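Jonden opens orders for bench tidying kit for two-arm robots

Carcombe, May – Jonden today opened orders for the Jonder, a kit that sets up a two-arm robot to clear small loose parts from a work mat. It is sold to repair shops, assembly rooms and training centers that already own a pair of arms and want them to clean up between jobs.

The Jonder at work on screws, with three views from the wrist cameras and one from overhead:

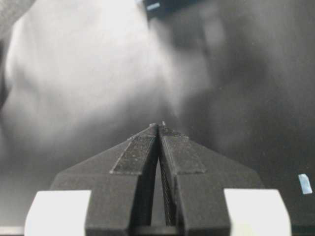
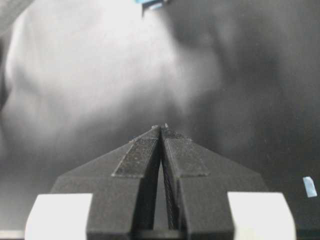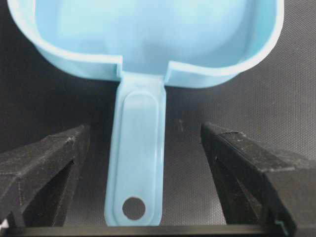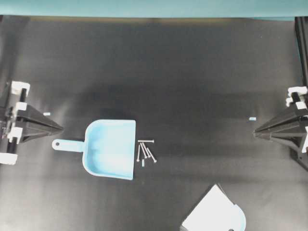

Does the kit need a special dustpan?

Any light plastic dustpan with a flat handle will do, as long as the handle fits between the open fingers. One is packed with each kit, and replacements can be bought at a hardware store.

The Jonder comes with two pairs of tapered black fingers, two wrist cameras, an overhead camera, a dark work mat and the control software. It does not include the arms. Fitting takes a morning, and the software walks the user through lining up the cameras with the mat.

"Our customers kept telling us the same thing," said Ebise Hailu, product manager at Jonden. "The robot finishes the job, and then a person has to come over and pick up screws. We wanted the arms to do that part too, with ordinary tools."

The software treats the dustpan as a tool to be picked up, used and put back. If a grip fails, the arm opens its fingers, backs off and tries again, up to 4 times, before it stops and asks for help. Users can change that setting.

Vukadinović, a repair firm that has had the kit on trial since the winter, ran 887 clearing jobs on its own benches. Of those, 709 were finished without a person stepping in. Most of the rest were stopped by parts lying against the edge of the mat, where the fingers have little room.

"It is slower than I am," said Rok Golob, bench lead at Vukadinović. "But it runs at 6 p.m. when we have gone home, and the mat is clear in the morning. I would like it to be better with washers. Flat ones still give it trouble."

Jonden said an update for thin, flat parts is in testing and will be free to all owners. The company does not recommend the kit for glass, liquids or anything sharp enough to cut the finger pads. The pads wear with use and are sold as spares.

The first batch is limited to 100 kits. Orders are taken directly by Jonden, and customers who want help with fitting can book a visit when they order. Training for shop staff is run by Viorica Stoyanova at the Carcombe office, in person or by video.

Press contact: Cinzia Villa, Jonden, Carcombe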